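GenRobot.AI hand-held gripper kit: a long weekend turned into a month
Reviewed by Mei Begay, April 2024

I've wanted to write this one up for a while, and I'm sorry in advance that it runs on a bit (my kind of review always does). I bought the kit to try the training method in the Tevham paper, where a person does a chore with a gripper in hand and a policy learns from the recordings. No robot needed until the very end, which suited my budget!

My test was sorting wrapped snacks into a box. I recorded 200 demonstrations in March, moving from room to room so the background kept changing, and I have to say the grip is lovely to work with. Thin film packets are miserable things to pick up, and the soft pads hold them without much squeezing.

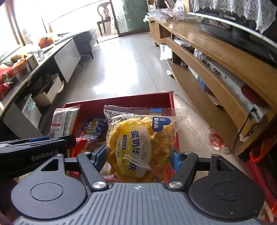
The trained policy went onto a borrowed Tarkon arm for 40 trials, and it managed 68 percent. With only the first half of my recordings it did noticeably worse, much as the paper would lead you to expect. Most of the misses were packets lying flat, where the fingers slid over the top seam.

Now the grumbles. Calibration took me 14 tries, the manual skips a whole step, and my wrist was sore by evening. The Castellanos kit is lighter, though I never got recordings as clean out of it. I'd buy the Risura again, and I'm already planning a round with soup cans.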